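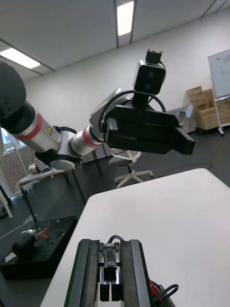 Relevé de rangement de l'atelier Vemness – fiche de données

Dernière mise à jour : vendredi 28 juin 2024

Mai 2024 – par Hanna Ivanyshyn et Lukian Symonenko

Objet du jeu de données

Le présent dépôt contient le relevé de rangement de l'atelier Vemness, site de Jerncombe. Il consigne, pour chaque passage de rangement, les outils à main, les câbles et les petites pièces trouvés hors de leur emplacement, l'endroit où ils ont été trouvés et la place qui leur a été rendue. Le relevé compte 1 069 lignes et couvre 66 emplacements nommés, répartis en sept zones.

Il s'adresse en premier lieu aux personnes chargées de l'aménagement des postes de travail. Il peut également servir à toute étude portant sur la manière dont une surface partagée se remplit au cours d'une journée : pinces laissées à côté de l'ouvrage, rallonges traversant un passage, pièces cylindriques posées couchées et retrouvées plus loin.

La version précédente, tenue sur papier, n'a pas été reprise. Les fiches sont conservées à Jerncombe et peuvent être consultées sur place.

Contenu du dépôt

Le fichier releve.csv rassemble les observations. Le fichier emplacements.csv donne la liste des emplacements avec leur zone de rattachement et le type de support. Le fichier vocabulaire.txt fixe les termes admis pour désigner les objets. Les notes de passage, rédigées librement, se trouvent dans le dossier notes ; elles n'ont pas été harmonisées et l'orthographe d'origine a été respectée.

Les fichiers sont encodés en UTF-8, avec le point-virgule comme séparateur. La première ligne porte les intitulés de colonne.

Structure du relevé

Chaque ligne de releve.csv comporte sept champs.

passage : identifiant du passage de rangement, dans l'ordre de saisie.
objet : terme tiré du vocabulaire (pince, tournevis, clé, câble, embout, pièce cylindrique, visserie, divers).
aspect : couleur dominante ou signe distinctif, en texte libre. Pour les outils à poignées gainées, la couleur des poignées est notée avant celle de la tête.
trouve : emplacement où l'objet a été relevé.
rendu : emplacement où l'objet a été replacé. Le champ est vide lorsque l'objet est resté sur place.
pose : debout, couché, suspendu, enroulé, déroulé.
remarque : texte libre, facultatif.

Le champ pose a été ajouté à la demande d'Erzsébet Szekeres. Un objet cylindrique couché sur un support plat n'appelle pas le même traitement qu'un objet debout, et les premières saisies ne permettaient pas de les distinguer. Ces saisies ont été complétées à partir des notes lorsque celles-ci le permettaient ; dans le cas contraire, le champ porte la mention « nr » (non renseigné).

Types de support

Trois types de support sont distingués dans emplacements.csv.

Plateau plein. Il s'agit des surfaces de travail blanches, utilisées pour l'assemblage et le tri. Leur teinte claire facilite le repérage des vis et des rondelles oubliées. La consigne est de les dégager à la fin de chaque séance. Les objets y sont relevés par bord et par angle : « bord passage », « bord mur », « angle arrondi ». Cette dernière désignation concerne les plateaux dont les coins ont été adoucis.

Plateforme perforée. Les plateformes noires à trous de fixation, posées au sol ou sur piètement, reçoivent les montages. Elles servent aussi, par habitude, de dépose provisoire pour les outils. Le relevé admet cette pratique pendant une séance mais considère l'objet comme déplacé dès que celle-ci est terminée. Les objets noirs y sont plus difficiles à repérer que les autres, et les personnes chargées du passage sont invitées à parcourir la surface à la main.

Sol. Tout câble au sol est relevé, même lorsqu'il est en service. Dans ce cas, le champ rendu reste vide et la remarque indique « en service ». Un câble blanc sur sol sombre et un câble noir sur le même sol sont saisis de façon identique – la visibilité n'entre pas dans le classement.

Déroulement d'un passage

Le passage est effectué par une seule personne, qui suit toujours le même ordre de zones. Elle note d'abord, elle range ensuite. Cette règle a été difficile à faire respecter au début : plusieurs passages ont été saisis de mémoire après rangement et portent la mention « différé » dans le champ remarque. Ils ont été conservés. Il est recommandé de les écarter pour toute analyse portant sur la pose.

Les pinces et outils à poignées rouges sont rendus au panneau Esteves, tête vers le haut. Les câbles sont enroulés sans serrage et rangés par longueur dans les bacs du rayonnage Stukent. Les câbles liés en faisceau ne sont pas séparés ; ils sont saisis sur une seule ligne, avec l'indication des couleurs présentes, par exemple « rouge et noir ».

Les éléments fixés à un poste ou raccordés à un équipement ne font pas partie du relevé. Ils ne sont ni déplacés ni débranchés au cours d'un passage. En cas de doute, l'objet est laissé en place et la question est portée dans les notes.

Désignation des objets

Le vocabulaire est volontairement court. La saisie porte sur l'apparence de l'objet et sur sa position, et non sur son usage supposé. Un outil ressemblant à une pince est saisi « pince », sans distinction entre pince coupante, pince plate et pince universelle. Nazar Mykhailiuk avait proposé une liste plus fine, essayée pendant une partie du mois de mai ; les écarts d'une personne à l'autre étaient trop importants et la liste a été abandonnée. Les lignes concernées ont été ramenées au terme général et l'ancien terme figure en remarque.

Le terme « pièce cylindrique » regroupe les tubes, les manchons, les embases et tout objet de forme voisine dont la nature n'a pas été établie lors du passage. Il ne faut pas en déduire que ces objets sont identiques entre eux. Le terme « divers » est réservé aux objets qui n'entrent dans aucune autre catégorie ; il doit être accompagné d'une remarque, ce qui n'a pas toujours été fait.

Qualité et limites

Les saisies ont été relues par Ustyna Yatsenko. La relecture a porté sur la conformité au vocabulaire, sur l'existence des emplacements cités et sur la cohérence entre la pose et le type d'objet. Elle n'a pas porté sur l'exactitude des couleurs.

Les limites suivantes sont connues.

Un même outil peut apparaître plusieurs fois. Les objets ne portent pas de numéro et le relevé ne permet pas de suivre une pince donnée d'un passage à l'autre.

Les passages ont lieu en fin de séance. Le relevé ne dit rien de l'état des surfaces en cours de travail.

L'intitulé « angle arrondi » a été employé pour deux plateaux voisins avant d'être dédoublé. Les lignes antérieures ne peuvent pas être réattribuées.

La visserie est saisie par emplacement et non à la pièce. Une ligne peut donc correspondre à une vis isolée comme à une poignée de vis.

Conditions d'utilisation

Le jeu de données peut être utilisé et redistribué à des fins d'étude ou d'enseignement, sous réserve de mentionner l'atelier Vemness et la date de mise à jour de la fiche. Les notes de passage ne doivent pas être publiées séparément du relevé. Les initiales qui y figuraient ont été retirées.

Corrections et correspondance

Les demandes de correction sont adressées à Lukian Symonenko, à l'atelier. Elles doivent citer l'identifiant du passage et l'emplacement concerné. Les corrections acceptées sont portées dans releve.csv et signalées en remarque par la mention « corrigé » ; la valeur initiale n'est pas conservée dans le fichier, mais reste lisible dans les notes.

Modifications apportées à la présente version

Ajout du type de support dans emplacements.csv. Dédoublement de l'intitulé « angle arrondi ». Suppression des doublons issus de la double saisie du rayonnage Stukent. Précision de la règle relative aux câbles en service. Le champ remarque accepte désormais les points-virgules, à condition que le texte soit placé entre guillemets droits.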